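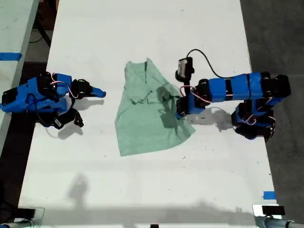
Bench, July. Green garment, wrinkled, between the two blue arms.

Kitchen notebook, avocado mousse, sixth round

Started at 7 in the morning so the fruit would still be cool from the back pantry. Same question as last time: does the lime do anything for the color, or do we just like saying it does? The Pudier recipe sheet claims a mousse made with lime "holds its green for days." I have made it five times now and have yet to see day two look like day one.

Fruit: mixed crate from Navthorpe, the big smooth-skinned kind. Ripeness all over the place again. Two were stringy near the stem and went to lunch (toast, salt, fine). The rest gave a little at the neck when pressed. I know the sheet says to go by skin color, but these stay green when they're ripe, so that advice is useless for this crate. Whoever wrote it was picturing a different avocado.

Base, all bowls: flesh, condensed milk, pinch of salt, blended until smooth, pushed through the coarse sieve. Then split.

Bowl A - nothing added.
Bowl B - lime juice, the amount on the sheet.
Bowl C - lime juice, double.
Bowl D - no lime, film pressed right down on the surface.
Bowl E - lime as in B, film pressed down.

A, B and C got a lid with air under it. All five on the same shelf, at the back, away from the door.

Tasted before chilling. A is flat and too sweet, like frosting. B is the best of them and I'd serve it. C tastes of lime first and avocado second, and the condensed milk tightened up so much it stood on the spoon. Some people will call that a feature. It would be handy for piping, I suppose, but then you're piping lime pudding.

Afternoon check. A has a tan skin on top, green underneath when scraped. B has the same skin, paler. C paler still, though I had to carry it to the window to be sure. D looks as it did this morning. E the same as D, and I could not tell them apart without the tape labels.

So the film is doing most of the work and the lime is mostly there for taste. I'd like to be more certain before changing the sheet. One crate, one fridge, one pair of eyes, and I knew which bowl was which when I looked. Should be repeated with the labels on the bottom and somebody else judging.

About the Sárközi powder: the packet promises "fresh green for 67 hours." Why 67? A number that odd is either very careful testing or a marketing person. I stirred the suggested dose into a cup of leftover base and it smelled faintly of swimming pool, so I threw it out before it could prove anything. Not a fair trial, I admit. The rest of the packet is on the top shelf if anyone wants to give it one.

Blender: the Namero leaves lumps below the blade unless it's stopped and scraped. Speed 3000 by the dial, whatever the dial means. On the higher setting the base warmed up and tasted dull, kind of grassy. Could be the heat, could be that batch had more of the dark flesh from next to the skin. I didn't separate the two, so please don't quote me on it.

Crème brûlée attempt, from what was left of D: skip it. Cooked in the water bath, it came out bitter and set like a boiled egg. Sugar crust was good. The versions I've read about must warm the cream and yolks first and fold the fruit in off the heat, and I'm willing to try that once - but only once, at the price of yolks.

To do
- repeat B, D and E blind, different crate
- weigh the lime juice next time, the spoon measure is a joke
- ask for fruit closer in ripeness, or at least sorted
- try D with sugar in place of half the condensed milk, see if it still sets
- new tape, the old roll comes off in the cold

Next morning: A brown right down the side of the bowl. B brown on top. C brown on top, still stiff. D and E green except where the film had lifted at the rim. Ate E for breakfast.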